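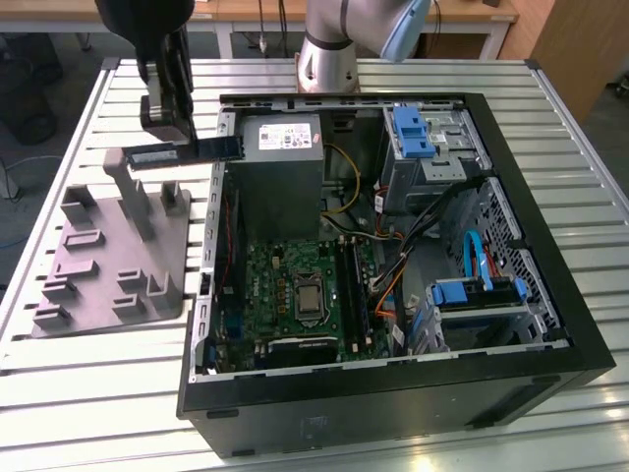 What makes a transfer between two lines feel long to a passenger?
In our interviews it was mostly the number of level changes and the time spent unsure of the route. The measured walking distance came third, well behind the other two.

4.1 Walking time and stated time

We timed transfers at three interchange stations on the Gristolus network: Plunska, Fandley and Amaral. All three connect a deep line with a line just below the street, and all three have a mezzanine that passengers must cross. They differ in how the mezzanine is laid out. At Plunska the stairs from the deep platforms come up in the middle of the hall, facing the stairs to the upper line. At Fandley they come up at one end, behind a row of ticket machines. Amaral was rebuilt in two stages and has a short ramp between the old hall and the new one, so passengers change level three times instead of twice.

In total 238 passengers were timed from the door of the arriving train to the edge of the departing platform, and then asked how long they thought the walk had taken. We left out anyone who stopped to buy something or make a call. Passengers with strollers or large bags were kept in the sample, although they tended to use the elevators and their times are reported separately in the appendix.

At Plunska, stated times were close to measured times. At Fandley they were longer by almost 50 percent. The walk at Fandley is in fact the shorter of the two, and this was the first sign that distance alone would not explain the answers. Most of the Fandley passengers who overstated the time also said they had paused at the top of the stairs to look for a sign. The sign for the upper line hangs over the ticket machines and faces the street entrance. A passenger coming up from the deep line sees the back of it.

Amaral fell in between. Regular users gave accurate times and did not mention the ramp. First-time users mentioned it often, and several believed they had left the paid area and would have to pay again.

The difference between regular and first-time users was large enough at Fandley and Amaral that we treat the two groups separately from here on. We defined a regular user as someone who had made the same transfer at least once a week during March. The definition is crude. It puts a person who makes the trip every day and a person who has made it four or five times in the same group, and a finer division would be better in a larger study.

Figure 4. Desktop computer tower lying on its side with the side panel removed.

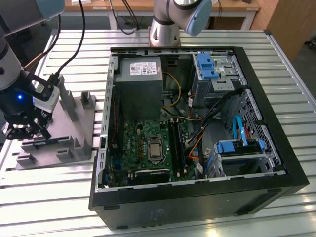 4.2 Signs that leave room for later lines

A separate question is how the signs at these stations deal with lines that do not exist yet. Two more lines have been planned through Amaral for many years. When the station signs were last replaced, the designer, Judite Meireles, left two blank positions to the right of the existing line symbols on every platform sign. At Fandley no space was left, and when the late service was added its symbol had to go on a small plate screwed to the bottom edge.

We asked 55 of the passengers in the Amaral sample whether they had noticed the blank positions. Of these, 21 said they had. Most took them for symbols that had fallen off or been removed, and a few thought a line was closed for repairs. The blanks did not seem to lead anyone the wrong way, and we found no difference in walking time between passengers who had noticed them and those who had not.

The small plates at Fandley are a different matter. They are set in smaller type than the main sign and sit below the light fitting, so they are in shadow on the deep platforms. Passengers who needed the late service asked staff for directions more often than passengers for the regular lines — even when the two trains left from the same platform.
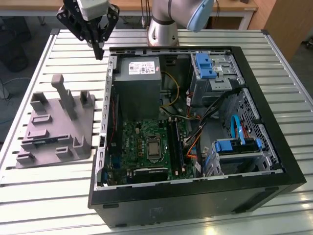
It could be argued that late riders ask more questions for other reasons. Fewer trains run, a missed one costs more, and a passenger may want to be sure. We can't rule this out with the present data. At Plunska, however, the late service appears in the main row of symbols at full size, and the late passengers there asked for directions no more often than the others. The two stations are staffed in the same way at night and the trains run at the same interval.

Blank space on a sign costs little at the time of printing, but it has to be placed with some idea of where the new platforms will be. At Amaral the positions on the right assume that both planned lines will be reached through the newer hall. If either of them is built on the other side, the order of symbols will no longer match the order in which passengers come to the stairs, and the signs would have to be replaced anyway.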